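Right. Quick one, the bread's in the oven.

Clean table project, day whatever. I said in August I'd sort the cloths out and it is now 15 January 2022, so you can see how that went. We had a drawer that wouldn't shut. Old tea towels, half a t-shirt, those yellow ones that go stiff as cardboard when they dry. All binned. Well, the t-shirt went in the car.

What we use now is microfibre and only microfibre. Pink for tables and worktops. Green for everything else, and I know some people have a whole system with a chart, Kristýna Vaněk has one taped inside her cupboard door, but I can't keep more than that in my head. Pink, table. Green, not table. Done.

Things I've learnt, no order:

The waffle ones are better for wiping up, the flat ones are better for glass. I fought this for ages as I like the waffle ones more.

Do NOT use fabric softener. I did a whole load with it and they just pushed the water about after that. Took two hot washes to get them back, and one never recovered, it's gone to live under the sink with the drain stuff.

No tumble dryer either, or if you must then low. I hang mine over the back of the chairs, looks awful, dries overnight.

Wash them apart from towels. They grab every bit of fluff going and then you are wiping fluff onto the table you've just wiped.

Spray the cloth, not the wood. Aslak Aasen told me this when we bought the table and I ignored him for a year. Light wood shows everything, you get little dots where the drops have sat. Now I give the cloth two squirts, wipe with the grain, then go over it again with a dry one. Takes no time. The dry one is the bit that matters, I used to skip it and then moan about streaks.

Spray wise I'm not fussy. Clear bottle so I can see when it's running low, trigger that doesn't dribble down my wrist. I tried a posh one from Murano that smelt like a hotel lift and gave it away.

Still to do: find a basket for the used ones so they stop ending up in heaps on the table, which rather defeats the object. Also the chair legs, which are filthy, dont look.

I was going to write up the oven door as well but there isn't time, and I need to get a better scraper first. Someone reccommended one in the comments last time, if that was you please say it again, I've lost it.

Bread's beeping. Back next week, with the oven door if I'm brave.

Contact | © Zemudon | Back to top

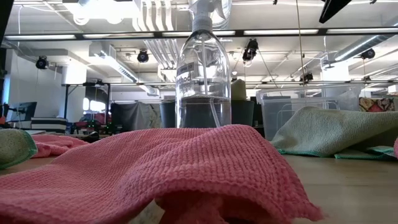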